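I keep going back and forth on the Koivisto result, so let me just say it: I think we're all grading two-arm policies too kindly. Their number is 207 clean runs out of 858, and people called that a flop. I loved it!
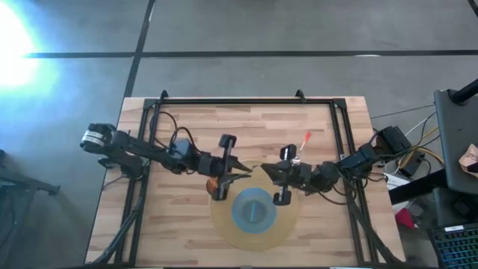 Two arms over the bowl on the butcher-block table.

Why? They counted every try, including the dull ones where the grippers just dithered. Compare that with the Hesness write-up from April - 40 runs, hand-picked, lovely video. I know which one I'd build on (and yes, I've padded a demo reel myself). Give me the ugly full count, please, and post the failures too.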